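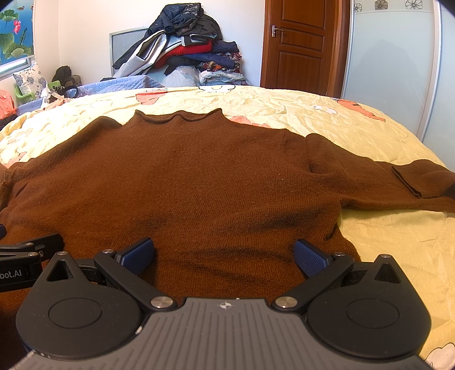
People will tell you there is one right way to fold a sweater. Maybe your grandma says so, or a video, or the label on a drawer organizer. Should you believe them? Before you decide, it helps to know what a sweater is made of. Look at the brown one spread out on the bed, with its collar pointing to the far side. See the thin ribs running up and down the chest? Those are rows of yarn loops. A knitted sweater is loops pulled through other loops, over and over. A bedsheet is different. Its threads usually go over and under each other, like a basket, so it doesn't stretch much. Loops can stretch a lot, and that is where most of the arguments about folding begin.

Claim number one: "Never hang a sweater!"

This one is mostly fair, but "never" is a big word. When a heavy sweater hangs up, its own weight pulls on the loops. After a few weeks the shoulders can get bumps where the hanger pokes out. A light, thin sweater may hang for a long time and look fine. So the rule should be "be careful about hanging heavy sweaters," but that's harder to shout across a hallway.

Claim number two: "Folding makes wrinkles that stay forever."

Forever? Really? Take a folded sweater out of a drawer and lay it flat overnight. Many of the lines get softer, and some go away. Wool is good at this, since its fibers are springy. Cotton is slower. If a line won't leave, a grown-up can use a little steam. Don't try that part yourself – steam burns.

Claim number three: "You need a folding board."

A folding board is a flat piece of plastic or cardboard that you fold your clothes around. Stores say it makes every sweater the same size. It does help with that. Whether you need every sweater to be the same size is another question, and the store isn't the one to ask.

You can do it with your hands:

Lay the sweater face down on a bed and smooth it out.
Fold one side in toward the middle, then bend the sleeve so it points down.
Do the same with the other side.
Bring the bottom up to the collar.

Some people fold in 3 parts instead of 2. They say it stands up better in a drawer. Try it and see if yours does.

What about those little specks you find on dark sweaters? That's often lint, which is tiny bits of fiber that came off something else. Specks don't mean the sweater is dirty. Pills are different. They are small fuzzy balls that form where the yarn rubs, like under the arms. Lint brushes off. Pills hang on, and pulling them with your fingers can tug out more yarn.

Do your own test: fold one sweater, hang another like it, and check them both at the end of March.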